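Speaker notes: Grip loss and contact faults in simulated household handling
Internal safety review, Medrano site
24/11/2024
Presenter: Araceli Orozco, Safety and Reliability
Time allowed: 25 minutes, with questions held to the end

OPENING (slide 1)

Good morning. Thank you to the Trutex operations group for hosting this review, and to Iñaki Ibarra for preparing the logs on short notice.

The subject today is the contact fault in the February campaign. Most of you received the incident summary. I will not read it aloud. I will cover the fault as it was reported, the fault as we now understand it, and the changes we are asking you to approve.

All of the work under review was done in simulation. No person was exposed to a hazard and no equipment was damaged. The same controller is scheduled for the physical cell at Medrano, and for that reason the fault has been handled under the full reporting procedure.

[Pause. Confirm that remote attendees can see the slides.]

BACKGROUND (slide 2)

The campaign was planned at 4000 episodes. Each episode asks the arm to approach an item in a furnished room, close on it, move it and let it go. The controller is Itik, in the release that was current in February. The force supervisor is Flimix. The two were developed by separate teams, and the interface between them is described in a document that Fulgencio Jaramillo maintains.

The campaign was stopped at episode 1319 by Dayana Valdovinos, who was the duty engineer. She had authority to stop it and she used that authority correctly. I would like that recorded in the minutes.

[If asked why the automatic stop did not act first: this is answered on slide 5. Ask the person to wait.]

THE WORKING VIEW (slide 3)

Much of the discussion so far has assumed that the operator display gives a clear view of the item and of the space around it. Please consider how little room there is in practice, and how dark the surfaces can be. An engineer reviewing an alarm has only this kind of view and the force trace beside it.
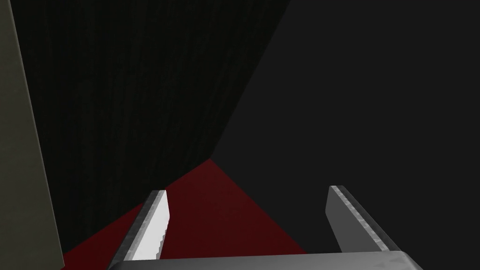
Figure 1. Simulated gripper view, fingers apart, nothing held.

Allow the audience a moment with this one.

The point to make is that large, flat surfaces at close range give the position estimator very few features to use. The planes meet at sharp angles, and a small error in the estimated angle places a wall where there is open space, or open space where there is a wall. Our estimator was tuned in rooms with brighter lighting. The test plan did not call for low light, and that omission belongs to this department.

WHAT WAS REPORTED (slide 4)

The first report described the event as a dropped item. It stated that the gripper closed, the grip was confirmed, and the item was lost during the lift. On that basis the event was classed as a grip loss and sent to the handling team, where it waited for six days.

The classification was wrong. Sarahí Xolalpa reviewed the force trace and found that load had appeared on one finger well before the close command was issued. The other finger showed no load at that time. A grip loss does not produce that pattern. What we had was an early contact on one side, which the controller then treated as the first half of a normal grasp.

Credit for the correction goes to Ms. Xolalpa. She was not assigned to the case and raised the matter through the open comment process. We ask supervisors to remind their staff that the process is available to them.

SEQUENCE OF THE FAULT (slide 5)

Go slowly here. This is the slide most people will want to copy.

One. The position estimate for the item was off to one side.

Two. The arm advanced along the planned path, and one finger met the item before the other.

Three. Flimix recorded the contact and sent a warning to Itik.

Four. Itik was still in its approach state. In that state, the release in use accepted the warning as a sign that the item had been reached. It moved to the closing state ahead of schedule.

Five. On entry to the closing state, the force limit was raised to the value allowed for a firm grip. The arm had not finished its approach and continued to push.

Six. The item turned against the finger, slipped free and fell.

The automatic stop did not act because the measured force never passed the raised limit. It did pass the lower limit that should have applied during approach. Had the state change been blocked, the stop would have acted at step three.

[Repeat this if there are puzzled faces. The limit worked as written. It was the wrong limit for what the arm was doing.]
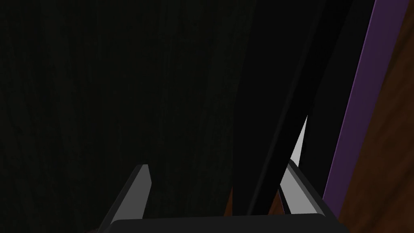
Long, dark items were the most difficult group in the campaign. When an item fills much of the view, its outline is hard to separate from a dark panel behind it, and the estimator can settle on the wrong edge. A fingertip can then be very close to the item, or against it, while the controller believes there is still clearance. The handling team has asked whether such items should be removed from the test set. Our recommendation is that they stay in. Customers own dark furniture and dark tools, and the physical cell will meet them.

CONTRIBUTING FACTORS (slide 6)

The interface document used the single word "contact" for two different signals. Mr. Jaramillo has confirmed that one was meant as a warning and the other as a confirmation. Both development teams read the document in good faith and reached different readings. It has been rewritten.

The alarm text shown to the duty engineer was "grip check." It gave no finger, no force value and no state. Ms. Valdovinos had to open three separate windows to learn what she was looking at. She has supplied a written statement, which is attached to the report as Annex B.

The review of earlier releases was limited to handling time. The approach state had been shortened to save time, and the effect on the force limits was not reviewed by Safety. We should have been on the distribution list for that change. We now are.

CORRECTIVE ACTIONS (slide 7)

The following are complete:

Contact on a single finger during approach now stops the arm. The state cannot change until an operator or the test script clears the stop.

The higher force limit is available only after both fingers report contact.

Alarm text now names the finger, the force and the current state.

The following are open:

A low-light test set of 1000 episodes, owner Iñaki Ibarra. Rooms with dark panels and dark items are to be included.

A full repeat of the campaign under the corrected release. This will start after the low-light set has been reviewed, and will pause at episode 2000 for an interim check.

Training for duty engineers on reading the two force traces side by side, owner Sarahí Xolalpa.

DECISION REQUESTED (slide 8)

We ask the review board to hold the Medrano physical cell at reduced speed until the repeat campaign is closed. We are aware of the effect on the Trutex delivery schedule. Operations has prepared a revised schedule and will present it in the next session.

If the board prefers a full hold, Safety will support that decision. We would not support a return to normal speed on the present evidence.

QUESTIONS (slide 9)

Likely questions, with agreed replies:

Could this have happened on the physical arm? Yes. The same release was loaded there, although it had not been run.

Was the duty engineer at fault? No.

Are the earlier episodes still valid? They may be used for handling time. They may not be used as evidence of safe contact, and the archive has been labeled to that effect.

Will the raw force traces be shared? Yes, on written request to my office. Please allow two working days.

[Collect the sign-in sheet before the break. Annex B is not to leave the room.]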